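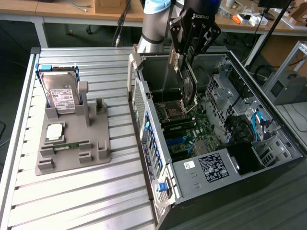

Which gripper for putting PC parts into a tower case?

Asked by Zoi Kourkoulas, August 2025
2,330 views

Hi all, hoping someone has been down this road before me. I'm setting up a bench task where an arm takes parts out of a printed holder and fits them in a desktop tower: CPU into the socket, memory stick into its slot, hard disk in its caddy into the drive cage. The tower lies on its side with the panel off. I've got a two-finger parallel gripper at the moment and I'm mostly happy with it, but I'm torn between three ways of spending what's left of the budget.

Option one is to keep the parallel gripper and print better fingertips. Option two is a small suction cup for the CPU only, on a tool changer. Option three is the Plostard PL-2, which is a much slimmer two-finger thing a colleague keeps going on about. The memory stick is where I lose most of my time. I did 60 tries last month with the fingertips that came with the gripper, and 24 of them ended with the stick sitting crooked in the slot.

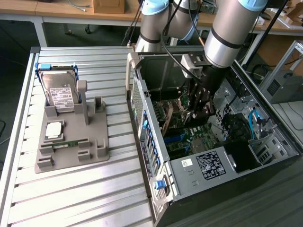
My bench, with the arm down in the case and the parts holder on the left.

The other thing is reach. The drive cage and the power supply don't leave a lot of room to swing the wrist, so anything that makes the tool longer is a worry. I'd also like to know if people use a wrist camera for this or just a fixed one. Mine's fixed and I can't see the slot once the fingers are in the way!

Thanks in advance, and sorry for the long post.

Answer 1
Periklis Bakalis (accepted)

I've used all three on very similar jobs so here goes.

Fingertips first, definitely. The ones you get with most parallel grippers are flat and wide, fine for the drive caddy and hopeless for memory. I printed a pair with a shallow groove down the inside so the stick can't tip forwards or back, plus a thin layer of rubber, and that sorted most of my crooked ones. Grip near the middle of the stick, push one end down a touch, then the other. If you push straight down with position control you'll just fight it. Turn on whatever force mode your controller has, keep the limit low to begin with, and let it wiggle a bit side to side while it goes in.

Suction for the CPU works nicely. The metal lid is flat and you keep well clear of the contacts underneath. But (and this is a big but) the tool changer adds length, and you've already said you're short of room. I ended up mounting the cup on a little bracket off the side of the gripper, so I turn the wrist to use it. Do check the bracket clears the cage before you run it at any speed. I bent mine.

I had the PL-2 on loan in January. Lovely and slim, gets into places the big one won't, but it ran out of grip on the hard disk and I had the caddy slide out of it 5 times in one afternoon. If you only did memory and CPU I'd say buy it. For all three parts with one tool, I wouldn't.

Camera wise, wrist for the last bit and fixed for everything else. Angle the wrist one so it looks past the fingers, and put a light on it, as the inside of a case is a dark old place.

Comment from Zoi Kourkoulas: Brilliant, thank you. Any chance of the file for the grooved tips?
Comment from Periklis Bakalis: Will dig it out. It's in the Badatia folder somewhere.

Answer 2
Consuelo Ayala

Agree with most of that. I'd add, look at your holder as well as the gripper. If the stick is a bit loose in its groove you pick it up at a slightly different angle every time and then blame the fingers (ask me how I know). I tightened my slots and added a small lead-in at the top and things got a lot steadier before I'd touched the gripper at all.

I don't use a wrist camera. Fixed one, and I go by feel with the force readings for the last few millimetres.

Answer 3
Sofia Zervas

get the suction one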